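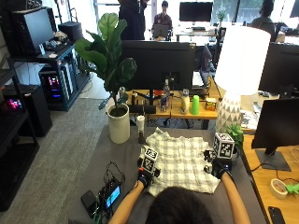 Figure 3. Cloth handling with the marker gloves, fixed view. Each glove carries one cube with printed fiducial patterns.

4.2 Recording with the glove kit

The second product in our comparison is the Tritar glove kit, which is sold as a complete package for recording two-handed manipulation. The version we tested was ordered in December and is the same one that the vendor offered at the time of writing (price list of 4 Sep 2023). The kit is meant for groups who want to collect human demonstrations without buying a robot first. The operator works with the own hands, and the pose of each hand is computed afterwards from the marker cube on the back of the glove. Finger bending is measured separately by sensors in the glove and is stored in the same file.

We selected cloth handling as the main task for this section. Rigid objects were already treated in Section 4.1, and there the differences between the products were small. Cloth is more demanding for a glove system for two reasons. First, the hands often turn while they hold the fabric, so that a cube face which was visible to the camera is soon replaced by another one. Second, a fold can rise between the camera and the cube. The vendor's manual mentions the first problem and gives good advice on it, but it says very little about the second.

The operator was seated at the table and received only one instruction, namely to fold the cloth at a comfortable speed. We did not clear the neighboring desks, as we wanted to know how the tracking behaves in a normal working room with plants, lamps and monitors in view. A recording was counted as complete when both cubes could be located in at least the first and the last second. In total we collected 3,070 recordings, of which 2,409 were complete by this rule. Most of the others were lost at the beginning, when the operator had the hands still under the edge of the table.
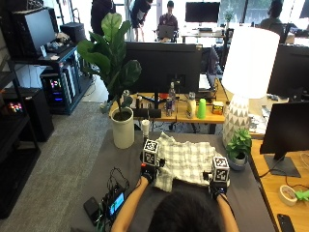
Figure 4. A second moment of cloth handling at the same table, with both hands on the plaid cloth.

The pose estimation was done with the software delivered with the kit and, for comparison, with the open package Flevby. The results of the two programs were close as long as two faces of a cube were visible. With only one face visible, the Tritar software sometimes reported a sudden rotation of the hand, which is a known ambiguity of flat markers. Flevby rejects such values by default. We would recommend to the vendor that the same filter is switched on at delivery – a new user will probably not find it in the menu.

Regarding comfort, the operators had few complaints. The gloves are thin enough to feel the edge of a fabric, and the cubes do not disturb the work unless the hands come very near to each other. The cables were judged less favorably. They should be arranged before the session starts, with enough slack for the hand to reach across the table, and two of our operators preferred to have them led along the forearm.

The Sauerland data set, to which we compare in Section 5, was recorded with hand-held grippers and no gloves. A camera on the tool itself gives a very different kind of data.

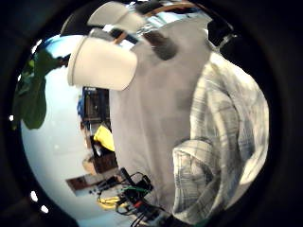
Its wide view includes much of the room and of the people close by, and objects near the lens look greatly enlarged. For training of a policy this can be of advantage, but the position of the tool must then be recovered by other means. The glove kit has the opposite character: the hand pose is obtained directly, while the contact between finger and fabric is seen only from a distance. In the Pirstead benchmark both kinds of input are accepted, and we converted our complete recordings to its format with no loss of the finger channels. The conversion script does not yet treat recordings in which one cube is absent for a longer time. These were left out of the evaluation and are listed in the appendix.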